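A few notes on fishing a small-boat walleye circuit on a budget, now that I've done it for two seasons. Posting them one at a time.

I fish the Duver circuit. Five one-day events from spring to fall, two anglers per boat, five fish limit. I fish as the boater. My partner changes depending on who can get the day off work.

The first thing people ask is what it costs. My total last season was $900 in entry fees and membership. Gas, bait and ice are on top of that. I don't count the boat, which I already owned and would be paying for anyway.

My boat is a 16-foot aluminum with a tiller. Most of the field runs something bigger with a wheel. On calm days it makes no difference. On a windy day I'm the last one to the far end of the lake, and I plan for that by picking spots close to the ramp.

Prefishing: I get one day, sometimes none. I used to spend it driving all over, catching one fish here and one there. Now I pick two areas the night before and learn those. If neither has fish I have a bad tournament, but I had those before too.

At Pravmont Reservoir in the spring I stayed on one gravel point from takeoff to the last hour. Jig and minnow in 9 to 12 feet. We weighed four fish and finished in the top third, my best finish up to then.

The fish on that point only bit when the boat was drifting slowly from the shallow side out. Going the other way we never had a touch. I can't explain it and I stopped trying around noon.
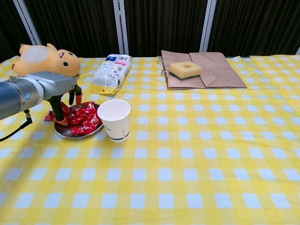

Jigs next. I carry three weights: eighth, quarter and three-eighths. Colors are orange, chartreuse and plain lead. I had a much bigger box once and spent a lot of time looking in it. The plain lead ones have caught as many as the painted ones.

Line is 8-pound mono on most rods and 10-pound braid with a leader on one. The braid rod is for deep water and for wind, when I can't feel the jig on mono.

Crawler harnesses I tie myself in the winter. I start in November when the boat is put away. Two hooks, a few beads, a blade. Store-bought ones are fine, but I lose a lot of them in the rocks and tying my own makes that hurt less.

Electronics: one graph at the tiller, a few years old. No forward-facing sonar. It's legal on this circuit and plenty of boats have it. Those boats do well on suspended fish in midsummer and I mostly get beat then. In spring the gap is smaller.

Trolling motor batteries matter more than I thought. Mine died at 1 p.m. on Lake Hartono in a crosswind, with two fish in the livewell. We anchored for the rest of the day and didn't add to it. I replaced both batteries that week and now I charge them the minute I'm home.

Livewell care, for anyone new. Run the pump all day in summer. Add ice in small amounts, a frozen water bottle at a time. There's a half-pound penalty for a dead fish, and that is usually several places in the standings.

Rules meeting: go to it, even if you've read the sheet. At Hartono the off-limits line near the dam had been moved since the sheet was printed. One boat missed that and had the whole day's fish thrown out.

Be early to the check-in. The penalty is a pound a minute on this circuit. I aim to be back with 20 minutes to spare, and with the small motor I leave more than that if the wind is up.

On partners. Agree before takeoff on who nets, who runs the graph, and what you do if the first spot is dead. Every argument I've had in a boat came from not talking about one of those.

Sponsorship, since I got a message on it. I don't have any. The Vodum tackle shop gives circuit members a discount on live bait and I use it. Most people in this field pay their own way.

Prize money: my checks last season added up to $739. That didn't cover the fees. I knew it might not when I signed up.

If you're thinking of trying it, sign up as a co-angler first. The fee is lower, you don't need a boat, and you get to see how five different people break down a lake. I skipped that step and should have done a season of it.

The next event is 9th July, back at Pravmont. Water is warm and the fish have left the gravel. I'll be pulling harnesses along the weed edge in the morning and moving out to the deep humps if that dies.

Takeoff is at 6:30 and the ramp gets crowded, so I'll have the boat in the water by 5:45. I'll post weights when I'm home and the batteries are on the charger.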